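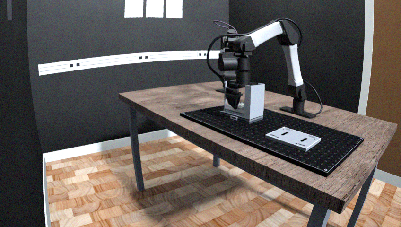

How much does plank orientation affect cupping in air-dried softwood tabletops? In the Grunard series, boards laid bark side up cupped less over one heating season than boards laid bark side down.

Figure 2. Tabletop of weathered planks with visible grain and knots.

4.2 Cupping and knot position

We measured 1,314 boards from the Isari and Gatora yards, all stored under the same roof until February. Cupping was read at mid-length with a straightedge and feeler gauge. Boards with a knot within 13 mm of the edge were treated as a separate group — their readings varied too much to pool. The Nowakowski correction for moisture content was applied to both groups before comparison.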